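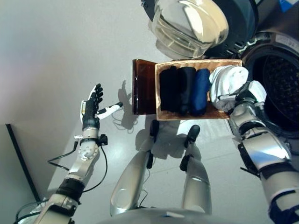
Page last updated: July

Drendale opens bookings for Keno, the robot that does the laundry run

Hello from all of us in Budumbridge! I'm Carol Penrose, I look after customers at Drendale, and I've been itching to send this one out. From this month you can book Keno, our humanoid laundry service, for your guest house, care home, small hotel or anywhere else that has a washing machine and a pile of towels that never gets any smaller.

I'll start with what it is, as I've been asked that most days since we put the sign up. Keno is a humanoid robot with two arms, two legs and a head camera that looks down at whatever its hands are up to. We bring it to you, set it up in your laundry room, teach it your machines and your baskets, and then it gets on with the carrying, loading, unloading and sorting while your own people do something else. You pay by the month, and we look after the repairs, the software and the travelling.

The bit I like best (and I've watched a lot of laundry this year, more than is good for anyone) is that you keep the kit you've already got. Keno works with an ordinary front-loading washing machine, the kind with the round glass door. It will take hold of a cardboard box of folded things or a wicker basket, so there's no special trolley to buy and no rails to screw to the floor. One of our first customers asked if she'd need to swap her baskets for plastic ones and I was very pleased to tell her no, keep them, they're lovely.

Now, what it costs. The monthly hire is £1,970, and there's a single set-up charge of £253 which covers delivery and the first visit. The shortest booking is 9 months. I know that's a proper commitment, and we did talk about offering a shorter one, but the first few weeks are when we do most of the teaching and it seemed daft to take the robot away just as it was getting to know the place. If you book before the end of July we'll drop the set-up charge altogether.

For that you get the robot, its charging stand, two training sessions for your staff and a phone line answered by people in our own office between 7am and 7pm. Quite often that'll be me, so please be nice. Outside those hours you can leave a message and someone will ring you back first thing. 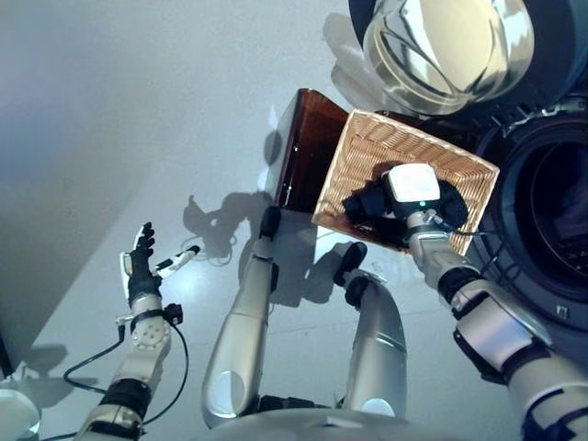 We've also changed a few things since the trial units went out last winter, and most of that came straight from the people using them. The early version was too keen when it put a basket down, and one housekeeper told me it sounded like someone moving a wardrobe. It's a good deal gentler these days! We've slowed the walking speed in narrow rooms too, and you can now pause everything by voice or with the big button on the charging stand. The button was my idea, and I intend to keep mentioning it.

Hands were the other big talking point. Keno can be fitted with different ones on the left and right, so you might have a many-fingered hand on one side and a gripper on the other, and our fitters will go through the choices with you at the first visit. If your work is mainly baskets you'll probably want one thing, and if it's mainly folded linen you'll want another. Changing them later takes our fitter less than an hour and there's no charge for the first swap.

A few things to know before you ring. Keno likes a flat, hard floor, so tiles or vinyl are grand and deep carpet is a no for now. It needs a clear space in front of the machine with the door able to swing right open. It doesn't do stairs while it's carrying, and we won't book it into a laundry room on a different floor from the linen store unless there's a lift. It won't iron. I get asked about ironing on nearly every call and I'm sorry, I'd love it as much as you would. Delicate items and anything with a hand-wash label should stay with your own team as well.

Folding is on the way but it isn't part of this service yet. Keno will carry folded things about quite happily, but somebody has to fold them first. We're hoping to add towels and pillowcases later on, and anyone who's already hiring will get that as an update at no extra cost.

On privacy, as care homes in particular have been asking: the head camera is there so the robot can see what it's doing. Pictures stay on the unit unless you agree in writing to share them with us for a repair or for training. You can set the rooms it's allowed to enter, and it'll stop at the doorway of any that aren't on the list. We'll give you a plain written sheet about all of this that you can pin up for residents and families.

Servicing is being handled by Wong, the engineering firm just across the yard from us, who've worked on the arms and joints with us from the start. They'll visit every hiring customer once a quarter, and if something can't be fixed on the spot they'll leave you a replacement unit so the washing doesn't back up.

We have 10 units ready to go out in this first round. We're keeping them within two hours' drive of Budumbridge so that somebody can get to you the same day if there's trouble, and we'll look further afield once those are settled in. If you're outside the area, do get in touch anyway and I'll put you on the waiting list.

You're very welcome to come and see Keno at work before you decide. We do demonstrations at the Drendale workshop at 10am and again at 2pm, and you can bring a bag of your own washing if you'd like to see how it gets on with your sort of load. There's parking at the back, and the kettle's usually on. Press are welcome at either session, just let me know you're coming so I can find you a quiet corner and someone technical to talk to.

For bookings, demonstrations or press questions, ask for Carol Penrose at the Drendale office in Budumbridge.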